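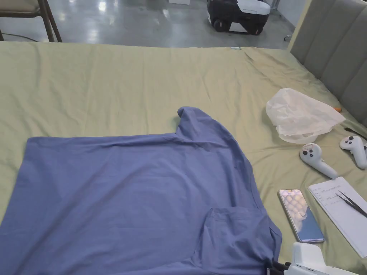
The decluttering coach wants to meet in Flelstead, at the rented storefront where she runs Plarneck, and she would like it known up front that she has never told anyone to throw out their wedding dress. I had not asked. She charges $330 for a half-day visit and $980 for what she calls a whole-home reset, and her clients are mostly people who already own several books on the subject. I own two. Neither survived contact with my bedroom, where a blue-gray T-shirt on a pale green sheet, one sleeve bunched up in the middle of being folded, is about as far as I usually get on a Sunday. She hears this and nods like a dentist.

"You don't have a folding problem," she says. "You have a volume problem."

I ask how she can tell, having never been to my house. She says everyone has a volume problem. I point out that if everyone has it, it may just be called owning clothes. She laughs at that, to her credit, and then goes right back to the pitch.

The pitch goes like this. You empty one category at a time onto the bed, you keep what you have used in the past year, and the rest leaves the house the same day. She has been at it for 11 years. Before that she sold kitchens for a company in Erorby, and she is frank that the two jobs overlap. "In kitchens I was telling people they needed more cabinets. Now I go into the same kind of house and tell them they need fewer things. I think the second one does people more good, but sure, I get paid both times."

What I wanted to know was whether it lasts. The before-and-after pictures on her website look terrific, but the after was taken at five in the afternoon on the day of the visit, when my house would look good too if someone had just carried out a carload of it.

"Some people slide," she says. How many? She doesn't keep track. She offers a follow-up call at 4 months, and a lot of clients don't pick up. She takes this as a sign they're doing fine. I told her I would take it the other way.

"You could," she says. "I don't call my doctor when I feel good either."

We talk for a while about where the stuff goes. She used to drop everything at one thrift store until it began turning away bags. Now she splits it between a church sale and a textile bin behind the supermarket, and she admits she has no idea what happens after the bin. I ask if clients know that. "If they ask, I tell them. Mostly they don't want to hear about it. They want it out of the hall."

Then there's the Singhal box, a gray lidded bin she sells for money on top of the visit. It holds the things you can't decide on. I say that selling a container to people who own too much seems a little rich. She gets slightly pink. The box, she says, is optional, and any cardboard carton would do the same job.

So why sell it?

"People feel better when they've bought something," she says. "I didn't invent that."

I came away liking her more than her method. She offered me a free hour on a Tuesday, and I haven't booked it yet. The two books went to the church sale.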